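Sulia is a word list for people who label the spare parts drawers at repair cafes and small workshops. It gives one agreed name for each kind of part, plus the other names people write on bags and boxes.

## What is in the list

- 663 part names, one per row
- over 1000 alternate spellings and nicknames
- 4 columns: `name`, `also`, `group`, `note`

The file is plain CSV, UTF-8, with a header row. Empty cells are left empty.

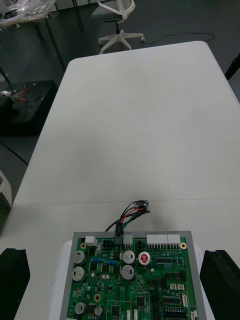 *Pindum Workshop Library, Cataloging Group*

The names came from drawer labels at two sites, Grirneck and Pearce. We typed up every label as written, including the misspellings, then grouped the ones that meant the same thing. Where the two sites disagreed, the Grirneck name went into `name` and the Pearce name into `also`. There are 115 of those rows, and they are marked `split` in the `note` column.

## Using it

Open `sulia.csv` in any spreadsheet program. Search the `also` column first — most people look for a part by its nickname. Sort by `group` before printing labels, or the sheets come out in the order the rows were added.

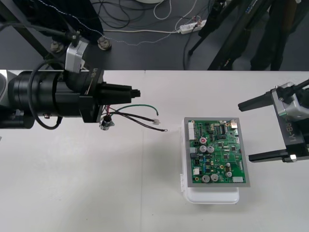
Plurals follow one rule: the name is singular unless the part is only ever handed out as a set. Color never goes in `name`. A green wire, a red one and two black ones are all filed under `wire, loose`, and the color goes on the bag. Sizes are also left out, except for screws and fuses.

## Known gaps

- Plumbing parts are thin. Pearce keeps them in open bins with no labels.
- `bracket` and `mount` overlap and need sorting out.
- A few rows in the `sewing` group still have two names in one cell, split by a slash.

## Changes

The December update merged `clip` and `clamp, small`. If your labels use the old names, they still match through `also`.

## License

Free to copy and change. Please keep the `note` column if you pass the file on.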